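Undcombe, 30 January 2026

The woman who repairs plates and bowls in Undcombe did not want her name in this article. She said that people in the town know her already, and the people outside should send their broken things by post and not come to the door. So I will call her only the restorer.

She received me in the back part of her home, where she has worked for 24 years. Before that she was employed at Flarkden, the pottery factory by the river, and when it closed she took two boxes of tools and a kiln that was too old to sell.

"I didn't plan a business," she told me. "My neighbor dropped a soup bowl from her mother, and I said, give it to me, I will try. Then her sister came with a teapot."

In a usual year she now receives some 300 pieces. The busy month is November, when families take out the good dishes for the holidays and discover what is missing. Most of the pieces are not valuable. I asked if this disappoints her, and she seemed surprised by the question.

"An expensive vase comes from a dealer, and he wants that the crack cannot be seen. He calls me every week. A family with a cheap plate only wants to eat from it again, and they wait."

Not every plate can be eaten from after a repair, and she is strict about this. The glue she prefers is good for display, but she will not promise it for hot food. She writes this on a paper which goes back in the box with the piece. Some customers are angry when they read it. One man returned the same serving dish to her after a month, in more pieces than the first time, and he asked for a discount.

We talked for a while about color, which is the part of the work she likes the most. She keeps 200 small test tiles in a cabinet, each with a number on the back and a few words in pencil. White is difficult, she said, and two white dishes from the same shelf can be very different when you put them side by side. Red is worse. The old reds from Flarkden were mixed by eye, and the recipe was changed often without writing it down.

"If you bring me a red from Bostarard, I can match it in one afternoon. With a red from Flarkden, I need a week and good weather."

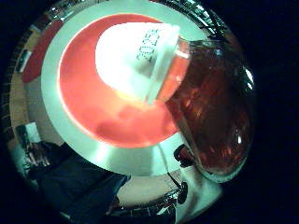

*A white cup on a plate with a red-orange center.*

I asked who will do this work after her. She has taught evening classes at the Mohammadi hall for three winters, and the classes are full, but most students want to repair one thing of their own and then they stop. She does not complain about it. Two of them still come to her on free mornings to practice filling chips along a rim, and she lets them use the kiln.

Her own kitchen cups, she admitted, are nearly all chipped. She poured my coffee in one of them and turned the handle to my side.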